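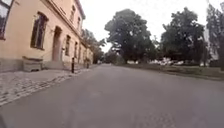
Can a Robot Do It Yet? Chores Around the House and Out Front
Filed under: Home Tips, Cleaning, Gadgets

I get more mail about robots than about stain removal these days, so let's go chore by chore. I've had a robot vacuum for 5 years and a mower since last May, and I have opinions!

Vacuuming. Mostly solved, if you do your part. My Skellis handles the downstairs every morning while I make coffee, and it's good on bare floors and fine on low rugs. Before it runs, pick up socks, charging cords and anything with fringe (I lost the corner of a nice bath mat that way). Cut the hair off the brush roller with a seam ripper. Scissors work too but the seam ripper is so much faster.

Mopping. Halfway there. The pad is great for dust and paw prints and hopeless on dried jam. Spray the sticky spots with warm water and a drop of dish soap, give it ten minutes, wipe by hand, then let the machine do the rest. Wash the pads without fabric softener or they stop soaking anything up.

Laundry. The washer and dryer have been doing the hard part for decades and we forget to thank them. Folding is where it falls apart. I've watched demo videos of machines folding a towel, very slowly, and I was impressed, and then I folded a basket of fitted sheets myself. Stuff each sheet set inside its own pillowcase and skip the fight.

Mowing. My Pulora does the back yard nicely, but it leaves a fringe along the fence. Run a string trimmer along there every other week. Hose-free cleaning is best for the underside: a plastic putty knife and an old dish brush, with the power off and gloves on.

Sweeping out front. Now this is the one I'd pay for. Sidewalk, curb, driveway edge, all those leaves packed into the gutter. Smooth asphalt is easy for small wheels, but stone setts are a different animal, with gaps that hold grit and a bumpy top that rattles everything. 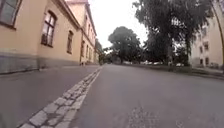

Is there a home robot that can sweep a cobbled strip and the pavement next to it?
None that I'd buy so far. The small wheels and soft brushes on indoor machines aren't meant for rough stone, and you don't want one wandering near cars anyway. A stiff push broom is still your best tool. Sweep across the joints on a slant, so the bristles pull the grit up instead of packing it down, and finish with a hand brush along the curb.

For weeds between stones, an old flat screwdriver beats every gadget I've tried. Go out the morning after rain, when roots let go easier. Sweep dry sand back into the open gaps once it's all dried out.

Dishes. Loading is still on us. Scrape, don't rinse, and keep the big bowls out of the way of the spray arm.

Windows. I borrowed one of those suction-cup cleaners from the Barbier rental counter. Nice on one big flat pane, useless on small panes with dividers between them. Squeegee, microfiber cloth, done before lunch.

Next month: gutters, and whether my new broom handle was worth the money.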